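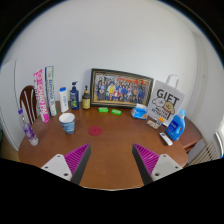 Fig. 2: Round wooden table against a white wall.

Section 2: Getting your Jarer table oil on

Right, you've stirred the tin and found some old cotton rags, so let's get going! I've done this on more tables than I care to admit (my sister-in-law has stopped inviting me round, I think) and it's a nice slow job for an afternoon with the radio on.

1. Wipe the top with a barely damp cloth and leave it until it feels bone dry.

2. Rub it over lightly with fine paper, going with the grain. Round tops will tempt you to go in circles. Don't! You'll see every swirl once the oil goes on.

3. Pour a small puddle of oil in the middle and work it outwards with a rag. 65 ml does a first coat on a small café-sized top.

4. Do the edge last, with whatever's left on the rag.

5. Wait nine minutes, then wipe off everything that hasn't soaked in. Press harder than feels polite.

6. Leave overnight and do it all again, minus the sanding. Two coats is plenty for indoors.

Note: Morena Greco wrote in to ask if the Urkeck wax can go over the top. It can, but give the oil a full week first. I rushed mine in January and had a tacky table until the clocks changed.

Note: if yours has been varnished before, go back to Section 1 and strip it, as oil will just sit there sulking.

CAUTION: oily rags can heat up and catch fire by themselves. Lay them flat outdoors to dry, or soak them in water before they go in the bin. Never leave them scrunched up in a heap.

Section 3 covers rings and scratches.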